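Ranger la paillasse, épisode je ne sais plus combien

12 mars 2024

Vite fait entre deux trucs, parce que j'avais promis un billet rangement depuis novembre.

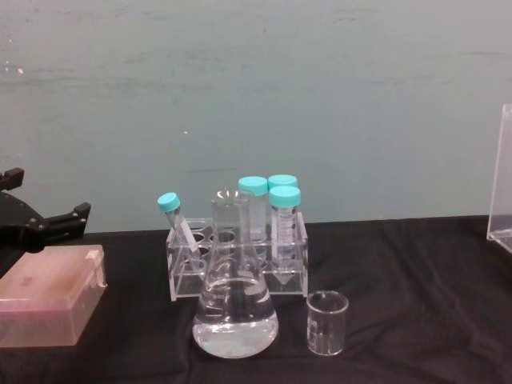 Les portoirs, il faut les vider tous les soirs, sinon ça ne sert à rien d'en racheter, m'a écrit une lectrice après le dernier billet. Bon. Elle a raison sur le principe. Tous les soirs, moi, je n'y arrive pas. Tous les 3 jours, peut-être.

Donc l'état des lieux. Le portoir transparent reste au milieu, j'y tiens, on voit les tubes de côté sans rien soulever. Bouchons turquoise partout, pratique pour les repérer, moins pour les distinguer entre eux. Un tube de travers, évidemment. Celui de devant a ses graduations bien lisibles, les autres il faudra les tourner dans le même sens.

La boîte de cônes rose à gauche, couvercle fermé. Fermé !! C'est ma seule vraie règle, la poussière se met partout sinon.

L'erlenmeyer devant le portoir, par contre, mauvaise idée. Il cache les trous du milieu et c'est le premier truc qu'on accroche avec la manche. A déplacer. Et étiqueter, un liquide transparent sans nom dans un labo partagé ca finit à l'évier.

Le tissu noir : joli, le verre ressort bien dessus, mais il fait des plis. Je regarde un tapis chez Semberg, ou le modèle Mustura en 30 cm de large, pas décidée. Chez Rirnis ils n'en ont plus.

Reste le tiroir du bas. Je n'ouvre pas le tiroir du bas aujourd'hui.

Si vous avez un système pour les étiquettes qui se décollent au froid, je prends. Les commentaires sont ouverts.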